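Equipment plan for the coming year

Print this item | E-mail to a colleague

The equipment request for the Trudska work went in at the end of November. It asks for 6 pairs of hand-held grippers, spare finger pads, and a second set of printed marker cubes. Mirjam Leitner has the full list and will send it to anyone who wants to check their own lines. 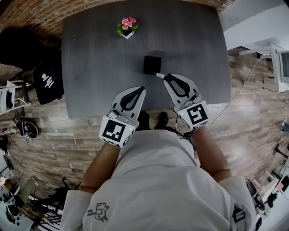

Quotes came back from Zalmont and Makhubela. Zalmont is cheaper per pair but ships cables separately, at 1344 for the lot. Makhubela includes cables and takes 15 working days to deliver. Định Doãn prefers Makhubela for that reason, and the budget covers either one.

Storage and charging have a separate line. Đạt Tăng wants a locking cabinet near the tables so that pairs stay together between sessions.

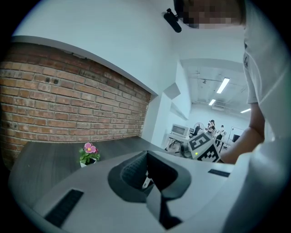
Replacement parts are the line most likely to grow. Last year we put down almost nothing for them and had to move money from travel in May. The marker cubes stand up from the gripper body, close to where people reach past with a bare arm, and we have budgeted for them as consumables. The black pads on the body are priced the same way.

Comments on the list go to Thiện Hầu before the December order closes.

Contact: Plallach office, equipment desk | © Plallach | Back to top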